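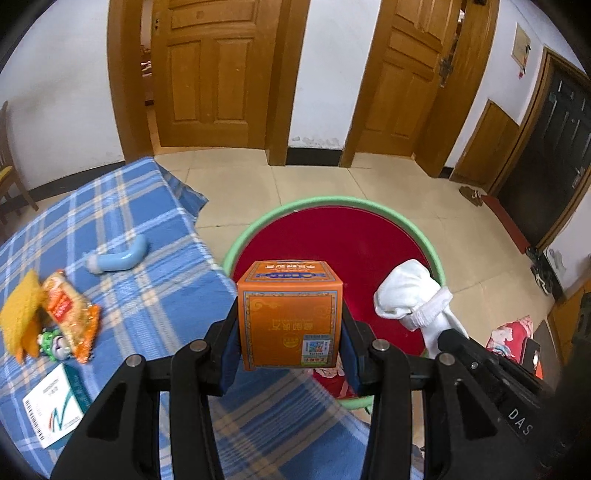
Attachment 1 – orange carton, front face, QR sticker at lower right. Basin and table behind.

Ticket: Carton label does not resolve in pantry register
Opened by: Yesenia Huanca
Assigned to: Maarja Zariņš
Site: Ormsby, ground floor
Priority: Low
Status: Closed, one follow-up open

Reported problem
Scanning the QR sticker on the orange carton returns "no matching item" in Follov. Other stickers from the same roll scan normally. Tried twice on my phone and once on the shared tablet. I need the carton in the register before the shelves get reassigned.

Maarja Zariņš
Please confirm which code you are scanning. Follov only reads the stickers we print ourselves. Manufacturer codes will open a web page or fail, depending on the reader. The sticker in the attachment is blue and white, which matches neither of our rolls. Ours are black on white.

Also, the large characters on the front are upside down in the attachment. Check which way up the carton is meant to be stored before it goes on a shelf.

Yesenia Huanca
Blue and white is the one I scanned. I assumed it was from the new roll. There is a small label under it but I can't make it out without my glasses. No other sticker on the sides or the base.

Maarja Zariņš
Then the carton was never labelled. Steps:
1. Leave the existing sticker in place.
2. Print a new label from Follov, category Dry Goods, size 20 mm.
3. Apply it to a plain part of the carton, clear of the gold and blue border. The reader has trouble with patterned backgrounds.
4. Scan from 15 cm under the ceiling light.
5. Enter the shelf number by hand. Auto-assign is still off after the July update.

Yesenia Huanca, December 13, 2023
Label printed and applied. First scan failed, second scan OK. Item now shows as record 300, shelf 21. Name field rejected the Chinese characters, so I entered "orange carton, cloud pattern" for now.

Maarja Zariņš
Name field problem is known – the import drops anything outside the basic Latin set, and it mangles my surname as well. Passed to Nélida Lagos as a separate ticket. Do not edit the name again until she has replied or you will get a duplicate record.

Unrelated to the fault: the table with the blue plaid cloth has an orange snack packet and a yellow sponge on it. Food and cleaning items go in separate categories, so please don't register them as one lot. The basin with the green rim goes under Laundry, along with the white cloth.

Yesenia Huanca
Noted. Basin and cloth done. Packet and sponge to follow.

Resolution
Cause: item not labelled, other sticker scanned in error. New label applied, record found on scan. Closed by Maarja Zariņš. Name field to be corrected under the follow-up.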